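Wendy Blackburn
Right. Cable amnesty. Thread because I can't do anything without a thread

1/
Started because I missed the 392 this morning looking for a charger. Stood in the hall with my bag upside down. Next bus was ages. Never again

2/
So: everything out of the bag, everything out of the coat, everything out of the Drullis pouch I bought specifically so this wouldn't happen. All of it on a table where I can see it

3/
The pouch btw. Lovely zip. Seven little elastic loops, not one of them fits a plug. It's basically a sock

4/
Rule one, get a round table. No corners to shove things into. You can't make a "misc" corner on a round table, I have tried

5/
Doing it at the gym of all places, upstairs at Dandbridge, next to the bikes. Tea in a paper cup. Have not been on a bike. Will not be going on a bike

6/
Tablet and pen, wipes, the pink power bank, and then the spaghetti. Earphones in a knot on one side, red charging cable doing a big lazy loop on the other. They're all out where I can see them, that's stage one done 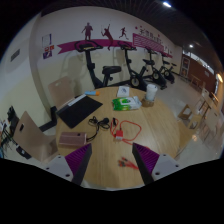
7/
Stage two, wipes. Wipe every cable before you coil it, end to end, pull it through the wipe. You will be disgusted. Mine came up grey and I consider myself a clean person

Let them dry before you roll them up. Learnt that one in December with a pair of headphones, RIP

8/
Stage three, coiling. Do NOT wrap round your hand and elbow like a hosepipe. Loose loops, let it go the way it wants to go. If it's fighting you flip it over and try the next loop the other way

9/
Earphones are thier own thing. Don't pull. Find the plug end, follow it back, feed it through. Took me most of a cup of tea. If you pull it gets smaller and angrier and so do you

10/
Someone's asked what I tie them with. Velcro strips, the cheap roll you cut yourself. Paid 281p for mine (yes I know, £2.81, I typed it off the receipt and the receipt was weird). Not bread bag ties, they've got wire in and it pokes through

11/
Bright cables are the best thing I ever bought, incidentally. I have never once lost the red one. The black ones breed in the dark. If you're buying new buy ugly

12/
Power banks. Charge it the night you get home, not the morning you need it. I write this as a woman who has carried a dead one to Leeds and back

Also label it. Mine's pink and people still pick it up at work "by accident"

13/
Q from the replies: why carry the tablet at all. Because I draw on the bus and it stops me reading the news. Next q

14/
Husar sleeve for the tablet, before anyone asks. Had it years, one corner gone, still fine. The pen does NOT stay in the pen loop, I've given up, it goes in with my glasses

15/
What goes back in the bag: tablet, pen, one charger, one cable, earphones, power bank, wipes. That's it. Everything else lives in the drawer at home and can stay there

16/
Tried the Unow app where you're meant to log what's in your bag. Got as far as "add a photo of item 4" and went and had a biscuit. A post-it does the job. Inside pocket, list on it, done

17/
Update, packed. Bag shuts. Bag shuts without me kneeling on it!! Found a 400 yen note's worth of old coins and a dentist card in the bottom, both going in the bin (not the coins)

18/
People telling me there's no such thing as a 400 yen note. I KNOW. I meant 400 yen. In coins. It's been a long morning

19/
Tea's gone cold. Bus in ten mins. Will do the kitchen drawer next if anyone's interested, it's got batteries in it from before I moved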